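Ljubica Vukčević
October 12, 2022

Right, a little thread on sorting out my aunt's jewellery, as a few of you asked how I was getting on (slowly, with a lot of tea).

She left me 19 pieces and a biscuit tin of odds and ends. Most of it is costume stuff from the old Petek shop in Hestport, and I love every bit of it.

First lesson - spread it all out on something soft before you decide anything. I tried doing it straight from the tin and got two chains in a knot that took me a whole evening. 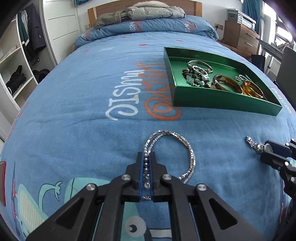 My cousins each get to choose two favourites, oldest cousin first, and any squabbles get settled over cake. So far it's been lovely, and we've heard stories about her dancing days I'd never been told!

The clasps that have gone are off to a repairer in Londano, who quoted me $50 for the lot. Seemed very fair to me.

Should be finished by November. If you've got a good way of storing beads so they don't tangle, I'm all ears.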